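Why Does a Ball Bounce?

Drop a ball on the kitchen floor and up it comes again! You have probably done it so many times that you stopped wondering about it. But a bouncing ball is busy doing some amazing things, and most of them happen too fast for your eyes to catch.

Let's slow it down. When you hold a ball up high, it has stored energy, because gravity is always tugging on it. Let go, and that stored energy turns into moving energy. The ball goes faster and faster until - smack! - it meets the floor.

Now comes the best part. The bottom of the ball gets squashed flat. Even a hard ball does this, only a tiny bit. The ball is like a spring at that moment, all pushed together and wanting its old shape back. When it pops round again it pushes on the floor, the floor pushes back, and up goes the ball. 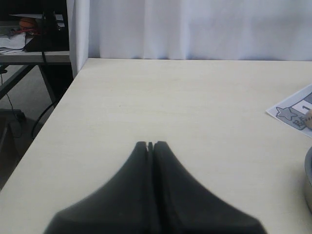
What about the floor, though? It matters a lot. A hard surface hardly bends at all, so the ball gets most of its energy back. A thick rug is different. The rug squishes down and soaks up the energy, and the ball comes up low and slow. Sand is even worse (or better, if you like things that go plop). Try the same ball on a sidewalk, on grass and on a pillow, and see which one wins.

Have you noticed that a ball never comes back quite as high as your hand? Some of the energy leaks away every time. A little becomes sound, which is the smack you hear. A little becomes heat, so the ball gets the tiniest bit warmer. If you could bounce a ball 300 times in a row very quickly, it would still be hard to feel the change with your fingers, but a good thermometer might notice!
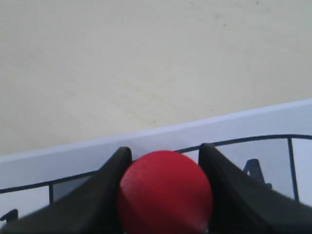
Agustina Iturra wrote to us in September to say that her tennis ball bounced much better after a whole afternoon in the sun, and could the sun put bounce into a ball? What a great thing to spot! Yes, it can help. The air inside a warm ball pushes out harder, and warm rubber is stretchier, so it springs back better. Put the same ball in the freezer for an hour (ask first!) and you will get a sad little thud.

Not every round thing bounces well. A lump of modeling clay is happy to be squashed and stays that way. A marble is stiff, so it bounces nicely on stone and terribly on carpet. Rubber is the champion because it is made of long, tangled chains, much too small to see, that stretch out and then snap back together.

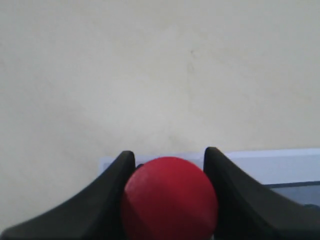
Here is an experiment for a rainy day. Tape a yardstick to the wall, with the zero at the floor. Drop a ball from the 21 inch mark and ask a friend to watch how high it comes back. Do it nine times and write down each number. They won't all match, and that is fine - scientists get wobbly numbers too. Then swap in a different ball and start again. Don't throw it down, just let go!

Contact the Elter Science Pages | © Elter | Back to top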